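Hetham Home Linen Exchange
Progress report to the Pruitt Fund, 2020-12-07

The exchange has now run for two full quarters out of the Sandlow hall. Donated bedding comes in, is washed and sorted, and goes out to households referred by the housing service. Since the last report we have supplied some 40 households, mostly with sheets, pillowcases and one warm cover each.

Washing is still the slow part. The second-hand dryer bought under your grant broke down and was off for 12 days while we waited on a drum belt. We used the laundromat on the corner and charged it to the contingency line, which is now nearly spent. The rest of the budget is on track.

Single sheets are short. Queen and double covers, many of them floral, are plentiful, and we have stopped asking for them. Colour has not been a problem for families so far.

The Soma storage shelving has been ordered and should be up in January. We ask that the unspent travel money be moved to repairs. A revised budget is attached. 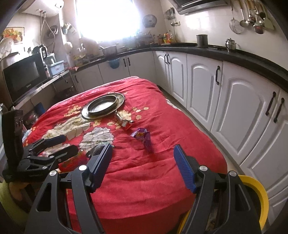

Hooman Sadeghi replied that the travel money could be moved, and asked for the dryer invoice and a figure for single sheets before the next payment.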